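Week 3 handout – Small parts and where they go to die

Last time we sorted the Munteanu box, all 44 bags of it, and learned that "misc" is a category in the same way that fog is a place. Today we start over with the storage itself.

Before anything goes in, set your organizer on a clear surface and decide what each drawer is for. Yes, before. The Lirndale store skipped this step and spent 20 years looking for washers.

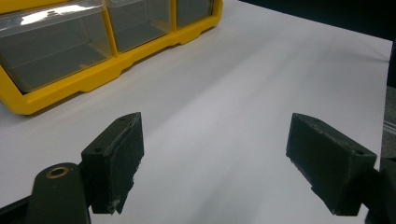
## Assigning drawers

- Clear fronts are not a label. Write one anyway.
- One kind of thing per drawer. Screws of two lengths are two kinds of thing.
- Leave one drawer free. It will fill up by February.
- Stop at the three-quarter mark, or the drawer will jam and you will say words.

## For next time

Bring 10 items from home that have no fixed place. If you own fewer than 10, check the kitchen again. Read the Clesley chapter on labels – it is short and rather bitter.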